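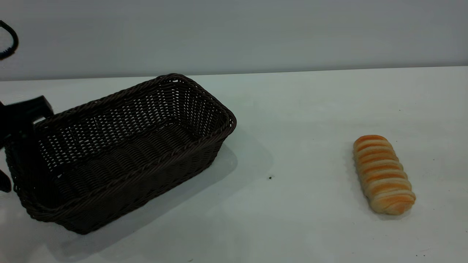 Reading time: 2 min

Print this page | E-mail this page

Home-Built Arms, Handout 4: Pick and Place with a Basket
Imre Kelemen, Zindari shared workshop

Task. The bread roll starts on the open table, clear of the basket. The arm picks it up, carries it over the rim and releases it inside. Basket and roll are on opposite sides, so the path crosses most of the working area.

Start pose. Park the gripper at the far end of the basket from the roll, fingers down. Check the cable before each run. It must keep a free loop in the parked pose and must not pull tight at full reach.

Approach. Grasp the roll across its short axis. The ridges run around the body, and a finger that lands on the edge of one will tilt the roll as it closes. Set the wrist angle from the long axis of the roll, measured fresh every time. Last term's fixed angle of 28 degrees worked for one placement only.

Closing. Limit the finger servos in the Natano controller to 12 percent of rated torque. Increase in steps of 2 until the roll lifts without slipping. Stop there.

Transfer. Raise the roll until its lowest point clears the braided rim, then move sideways. Do not combine the two moves in this exercise. The basket sits at an angle to the table edge, so the drop point has to be worked out in the basket's own coordinates. Teams using the table frame in July hit the near wall repeatedly.

Vision. Dark weave on a white table separates easily by threshold. The shadow beside the basket is the weak point: a loose threshold includes it and moves the computed center toward the roll. The pale grooves of the roll may also drop out against the table. Use color for the roll, brightness for the basket.

Logging. Record joint positions for the whole run, roughly 3000 samples. Save failed runs under the same naming scheme as good ones.

Reading: Plesora build notes, section on wrist calibration.

Print this page | E-mail this page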